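The Dresser Top, and Other Places Things Go to Hide

Clisby sent round a link in August to one of those sorting programs. You pay, you get a printed planner from a company called Bromton, and at the end your bedroom is supposed to be calm. I did the bedroom part without paying. I have my doubts any of it made a difference. 

The notes, in the order I did the rooms:

Hall closet, top shelf
The planner wants a "home" for every item. Mine had a home. It was the hall closet. I moved the scarves down one shelf and the hats up one shelf, and I could reach neither any better than before.

Nightstand drawer
Batteries, a dead watch, receipts for things I no longer own. The advice is to use little dividers. I bought the Fetden ones, 5 to a pack, and they slide around every time the drawer opens. Cut-down cereal boxes work as well and cost nothing.

Sock drawer
Rolled, as instructed. Two weeks later it was a heap again. I am told this is my fault.

Sweaters
Stored upright "like books." Sweaters do not stand like books. They slump. I put them back in a stack and they have stayed in a stack.

Jewelry
I was warned that necklaces would tangle if they weren't hung. They tangled on the hooks too. The earrings went in an egg carton, and I have no complaints about the egg carton.

Hair things
My weakest category. The planner gives it 2 pages and a chart for sorting by material, then by color, then by "occasion." I would like to meet the person with occasion scrunchies. I wear the dark brown velvet one nearly every day, and it lives wherever I took it off.

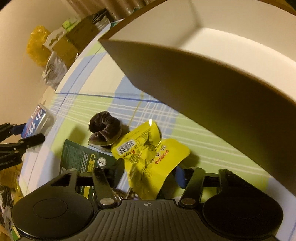
The brown velvet scrunchie on the plaid cloth, with the white board tipped up over one side of the table. Velvet holds better than satin in my hair, whatever the packaging says.

Ermira Popescu wrote in to say that velvet only grips until the elastic goes, and that she gets 4 months out of one before it's fit for nothing but tying up a bathrobe. She keeps hers on a paper towel tube and claims she hasn't lost one since. I tried the tube. It rolled behind the radiator and took everything with it.

Elastics, thin
These can't be organized. I've read the tips (carabiner, mint tin, magnet for the ones with the metal bit) and every one assumes you will walk over and put the thing back. If I did that I wouldn't need the tin.

Bobby pins
See above, but smaller.

Gift boxes, empty
Kept because they are good boxes. The program says to let them go. Zlatko Petkov, who gets all his birthday presents in them, is on my side.

Under the bed
Not done. The Mladenović method, which is the one Bromton borrows most of its chart from, says to save it for a day when you feel light. I'll let you know.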